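Clolter Room Reset Guide
Section 3: Clearing small items and wrappers off a bed or blanket

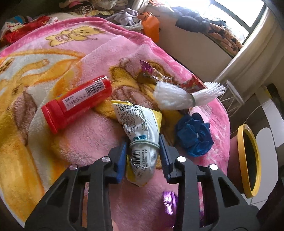

Do I need to sort everything before I start picking up?
Sort as you pick up. Making piles first means handling every sweet wrapper twice, and the piles tend to get slept on.

Most tidying guides want you to buy a set of matching boxes at this point. We have our doubts. A carrier bag for rubbish and two bowls from the kitchen will do, and if you still want the Skoltent drawer trays at the end of the section, they will still be on sale.

Before you begin

You will need:
A rubbish bag
One bowl for hair things (ties, scrunchies, clips)
One bowl for food that is still sealed
A damp cloth

Caution: Do not lift the blanket by its corners and tip the lot into a bag. It is quick, and it is how hair ties end up in landfill.

3.1 Wrappers and packets

1. Start with the crumpled packets. Check each for anything wound around it before it goes in the bag. A pale green hair tie round the middle of a snack wrapper, for instance, comes off first and goes in the hair bowl.

2. Feel foil wrappers before throwing them away. Purple foil can look much the same with a sweet in it as without. If there is something inside and it is still sealed, put it in the food bowl.

3. Hold open packets upright on the way to the bag. Crumbs on fleece are a nuisance to get out, whatever the label on the blanket promises.

Note: Some councils take soft plastic and some don't. Look at your own council's list. The symbols on packets are less helpful than they might be, and we would not rely on them.

3.2 Foam fruit sleeves

4. Take off any rubber band and drop it in the hair bowl for now. You can move it to the kitchen later.

5. Decide about the sleeve. People will tell you the mesh kind is handy for packing glasses or ornaments. Perhaps it is, if you are moving house in August. Otherwise one or two is plenty, and a frayed one can go.

3.3 Tubs and containers

6. Read the label and check that the cap is on before you move a tub. If you can't read the label, ask whoever bought it. Do not guess from the colour.

7. Stand it upright on a hard surface. Leave it out of the food bowl until you know what it holds.

Caution: Keep unlabelled tubs and small sweets away from toddlers and pets while you work.

3.4 Scrunchies and hair ties

8. Shake fabric scrunchies over the rubbish bag and pull off loose threads. A small tag can be snipped, but check that it isn't sewn into the seam.

9. Put the bowl where hair gets brushed. The Lobo wall hooks sold for this purpose work if people use them, and in our trial home in Brirport they were ignored after 2 days - the bowl was not.

3.5 The blanket

10. Once the surface is clear, run your hand across it. Printed fleece hides things well, particularly where the pattern is busy.

11. Wipe sticky spots with the damp cloth, then shake the blanket outdoors. Wash it according to its care label.

Section last checked Wed 3 April.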